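7 December 2019
Pramo cell, mug set, teleoperated demonstrations

Target for this block is 300 usable episodes of single mug pick and place for the Hadalmont policy. Same wooden table as the September runs, mixed mugs, pen holder left in as clutter. Two wrist views plus the fixed view, all logged together.

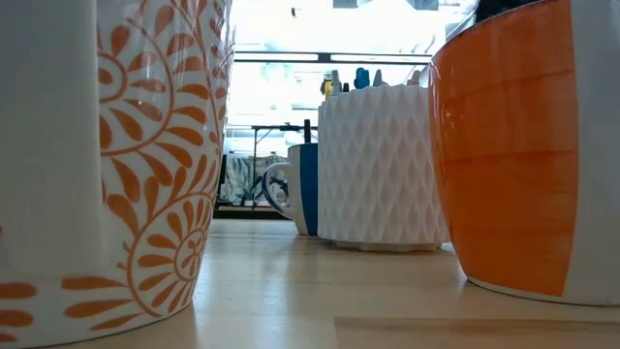

Wrist views, orange mug in both:

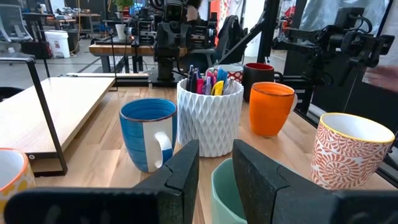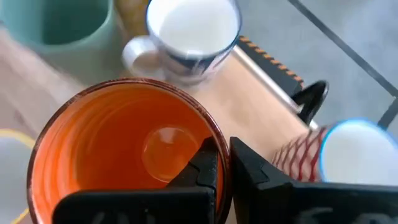

Grasp rule for today: one finger inside, one outside, closing on the wall. Handle grasps are saved under a separate tag and do not count towards the 300. If the operator changes from one to the other mid-approach, discard and start again.

Layout is reshuffled every 18 episodes. Do not tidy the mugs into rows between shuffles. The September set had far too many evenly spaced layouts and the policy learned to reach for the gaps.

Problems so far:

Fixed view is washed out towards the background. Exposure is still on auto. Lock it before the next block and note the value in the Hikside config, otherwise the two halves of the set will not match.

Motion blur in the wrist view on fast lateral moves. Operator speed cap lowered one step. Episodes already recorded at the old speed are kept but flagged.

Glossy glaze gives highlights that move with the wrist. Left alone for now. I would sooner have them in the data than polarise them out and meet them again at test time.

Yeoh labeller splits some approaches in two when the fingers pause above the rim. Pause threshold raised to 815 ms. Needs checking against a few slow operators before it is trusted.

Running total across all mug blocks is 1,720 episodes before filtering. Expect to lose roughly a tenth, mostly to late gripper timestamps.

To do: rerun the sync check on both wrist streams, copy raw logs off the cell machine, and decide whether failed first attempts with a good recovery go in the main set. My vote is yes, with the recovery start marked.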